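Do you need anything more than a laptop to sing along to?

I've been taking singing lessons again since February, after a gap long enough that I'd sooner not work it out, and the first thing I learned was how many people want to sell things to those of us who croak along in spare rooms. You only have to look up one breathing exercise. From then on it's microphones, foam tiles, throat sprays and a little lamp that clips to your music, and all of it is apparently what serious singers use.

The one that got closest to my wallet was the Lusto. It's a practice speaker with a screen on the front, and the screen shows you the words as the song goes along. That's it, as far as I can tell. The shop page says it "brings you closer to your voice", and I've read that sentence a good many times without finding anything in it. It costs £289. There's a smaller one at £145, which leaves out the screen, so what you get for your £145 is a speaker.

I did go and hear one. Zalletti, the music shop in Elton, had it set up by the till, and the chap let me stand in front of it for as long as I liked. It sounded nice. It was loud and clear and the letters were a good size. The words went up the screen a touch ahead of the singer, so you could get your breath in, and I thought, yes, very good. Then I thought that I already had something at home that plays songs and puts the words up, and that I'd paid for it years ago and mostly use it for the shopping.

So I told the shop I'd think about it (they have heard that before, you could tell) and I decided to do 21 days of practice with the laptop and the old black music stand. If by the end I was longing for a Lusto, I'd go back with my card and no complaints.

The setup is nothing to write home about. Laptop open, song on, words on the screen. The stand goes behind, for paper. I tend to keep the backing simple and pick songs where the tune doesn't leap about, and in the first week I spent far too long on "No Promises", the radio edit, which I would tell you is a breathing exercise if you caught me at it.
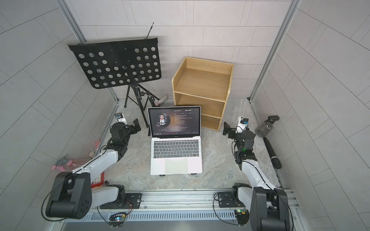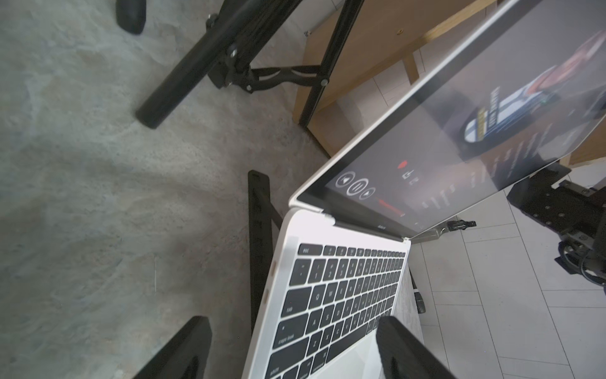
My main worry was the sound, and I'll admit that's where the laptop is weakest. There's no bass to speak of. If you're a low voice trying to find your note off a bass line, you'll be guessing. I'm not a low voice, so I got on fine, and after a few days I noticed something I hadn't expected, that a thin backing makes you listen to yourself more. In the shop I'd sounded marvellous. I now suspect that was the Lusto sounding marvellous with me somewhere underneath it. My teacher has said much the same about singing in the car.

The words are where I'd assumed the expensive thing would win. I'm not so sure it does. Scrolling words are handy for the first two or three goes at a song. After that I find I'm reading and not singing, and my eyes go along the line as if it were a bus timetable. I lose the end of every phrase because the next one has already turned up and I'm looking at that. A bigger screen would give me bigger words to be distracted by. What I do now is sing it twice with the words up, then turn away and see what's stuck. Usually the chorus and about half a verse. Then I have another look.

The other trouble with a low screen is your neck. Any singing teacher will go on at you about this and they're right. If the laptop is on the floor and you're standing, your chin drops, and everything above the middle of your voice goes tight. You can put it on a table, but then you're leaning in. I tried it on a stack of books and I tried it on the ironing board, which had the right height and a nasty wobble. What works best for me is to use the laptop just for the sound and have the words printed out on the stand, with the desk raised to where my eyes naturally fall. Big type, double spaced, one side of the paper. I mark the breaths in pencil. It cost me the paper.

Which brings me to music stands, since I have opinions there too. The folding wire ones are a false economy. I've had 2 and both ended up leaning like drunks. The sort with a solid desk with holes in it is heavier to carry, but it holds a proper folder and the tilt stays where you put it. Mine is the second sort, black, and it came from a school clear-out. I've seen people say online that the holes are there for the acoustics. Perhaps they are. I'd want somebody to show me before I paid extra for it.

Would I put the laptop itself on the stand? I know people do. The lip on mine is shallow and the legs are only as steady as the floor, and I've no wish to find out what happens when I get to a big finish and wave an arm. There are special trays you can buy for this, of course there are. I looked, and I closed the page again.

What I would say against the laptop is that it's a laptop. It wants things. In the middle of a long held note it will tell you about an update, or a message will slide in from the dentist. I turned all of that off on the fourth day and was sorry I hadn't done it on the first. It also makes it very easy to skip. If a song is going badly, the next-track button is right there, and I have abandoned more second verses that way than I care to admit. A printed sheet doesn't have a next button. I suppose the Lusto does, though, so that's no point in its favour.

I also had a go with Dagdag, which is a practice app that listens to you and gives you a score. I don't trust it an inch. I sang one line as well as I could and got a poor mark, then hummed the same line while looking for my glasses and got a better one. It praised me for a bit where I'd stopped to cough. There was a free trial and I've let it lapse. If anyone has had real use out of it I'd be interested to hear how, but please don't send me a screenshot of your score.

So, the 21 days. I missed a few of them. On the ones I did, I sang for longer than I had in the weeks before, and I put that down to having told people I was doing it. I can get through four songs without the words now and a fifth if I'm allowed to mumble. My top notes are much as they were. My breathing is better, according to my teacher, who has no reason to flatter me, except that I pay her.

I haven't been back to Zalletti. I did walk past and the Lusto was still by the till, playing something with a lot of strings to an audience of one man buying guitar picks. If they'd lend it out for a week I'd happily give it a fair go at home, in my own small room with my own floor, and I'd report back. I've emailed to ask. In the meantime I've spent a little on a clip to stop my pages blowing about when the window's open, and next I'm going to try and learn something with a proper key change in it.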